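Bravell Pralldale Tabletop Finish, 1000 ml
Sold by Brunton Home & Workshop
Home > Wood and Surface Care > Clear Finishes > Water-Based

In stock. Ships from our Lemora warehouse. Order before 3 p.m. and it goes out the same day.

Review and notes by Fitriani Wibisono, finishes buyer

So I get asked about this one more than anything else on the shelf, and I figured it was time to give it a proper page instead of the two sad lines we had up before. I've been using Pralldale on my own furniture for a good while now, and I'll tell you what I like, what bugs me, and how I put it on.

Pralldale is a clear, water-based topcoat from Bravell. You can brush it, roll it or wipe it on. It comes in matte, satin and a gloss that I don't love (more on that in a minute). It's made for the stuff people lean on, eat off and drag things across: dining tables, desks, counters, craft benches, kids' art tables. It goes over bare wood, stained wood and most painted surfaces as long as the paint is fully dry and you've scuffed it first. Please scuff it first! I have had so many calls that came down to a skipped sanding.

The thing I fell for is how pale it stays. I have a white desk at home that I painted myself, and the oil-based stuff I used on the first one went the color of weak tea by the next December. The one with Pralldale on it still looks white next to a sheet of printer paper. Now, if you want that warm, honey look on oak or pine, this is the wrong can for you. It will leave the wood looking pretty much the way it does bare, maybe a touch darker. Get the Pralldale Amber instead -- same price, same cleanup. 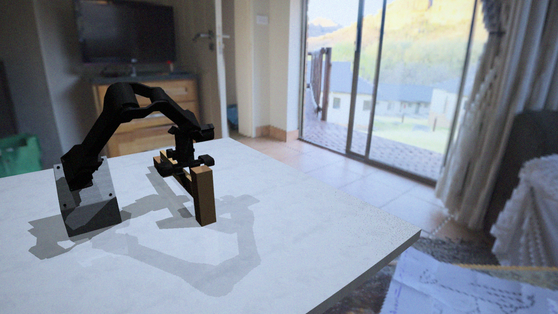
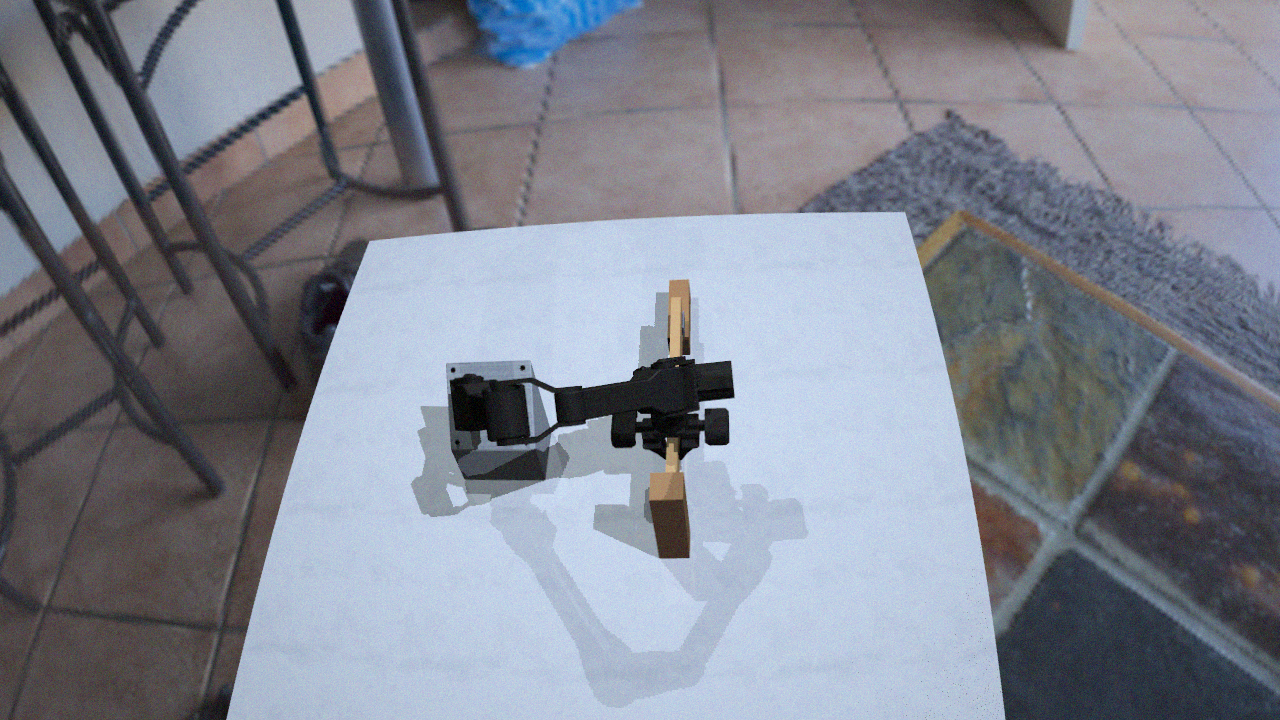 Brunton Surface Notes, page 162

Okay, sheen. I push almost everyone toward satin. Matte is lovely on a desk or a side table, but on a dining table it burnishes, meaning the spots where your forearms rest get shinier than the rest. You'll see it most in low morning light. Satin hides that much better. Gloss shows every speck of dust that landed while it was drying, and in my house that's a lot of specks. If you have a clean room with a door that shuts and no dog, go for it, it does look gorgeous when it works.

How I put it on

Stir the can, don't shake it. Shaking puts bubbles in and they take forever to leave.

Sand to 180 on bare wood, vacuum, then wipe with a barely damp rag and let it dry. The first coat will feel rough, like a cat's tongue, and that's normal. Let it dry two hours, knock it back lightly with 320, wipe again, second coat. I do three on a desk and four on a table where people eat. I use a foam roller for the big flat part and a good synthetic brush for the edges, and I tip off the whole thing with the brush while it's still wet, long strokes, hardly any pressure. Keep moving. If you go back to a patch that has started to set up you'll leave a drag mark, and then you're sanding.

My colleague Anisa Kusuma does hers with a folded cotton cloth and six very thin coats, and I have to admit her tables are nicer than mine. It takes her all weekend. I don't have the patience.

Dry and cure times

Touch dry in 30 minutes. Recoat in two hours. Light use the next day. Full cure takes three weeks, and I really want you to believe that number. You can sit at the table and eat dinner after a day or so, but no tablecloths, no rubber feet, no laptop stands parked in one spot, and no spray cleaner until the three weeks are up. Rubber is the worst. I left a desk lamp with little rubber pads on a fresh top and the rings are still there, I just keep a plant over them.

Cold slows everything down. Below 55 degrees, wait for a warmer day.

Cleaning it afterward

Warm water and a drop of dish soap on a soft cloth. Skip the ammonia sprays and the scrubby side of the sponge. Dried glue and tape gum come off with a plastic scraper if you go slow. For pen marks try a little rubbing alcohol on a cotton swab, in and out quick, because if it sits there it will soften the finish.

What I don't like

The lid. It is a press-on metal lid and once there's dried finish in the groove it never seals right again. I pour what I need into a jar and close the can straight away. Also the satin settles hard at the bottom if it's been sitting, so stir longer than you think you need to. And there's a faint smell on the first day. Mild, but open a window.

It isn't for outdoors, either. Bravell makes an exterior version, which we can order in but don't keep on the shelf.

Details

Size: 1000 ml can
Sheens: matte, satin, gloss
Base: water
Color when dry: clear
Cleanup: soap and water
Application: brush, foam roller, cloth
Storage: keep from freezing

Questions we get

Can I put it over wax? No. Strip the wax first, all of it.

Can I put it over an old oil-based varnish? Yes, once it's clean and sanded dull. Try a hidden corner before you commit.

Do you sell a smaller can? The sample size is matte only for now. I've asked Bravell about satin and they keep saying spring.

Can I return an opened can? Sorry, no. Unopened is fine within 30 days, with the receipt.

Customers also bought: foam roller set, 320 sanding sponges, Lemora synthetic brush 2 inch, Pralldale Amber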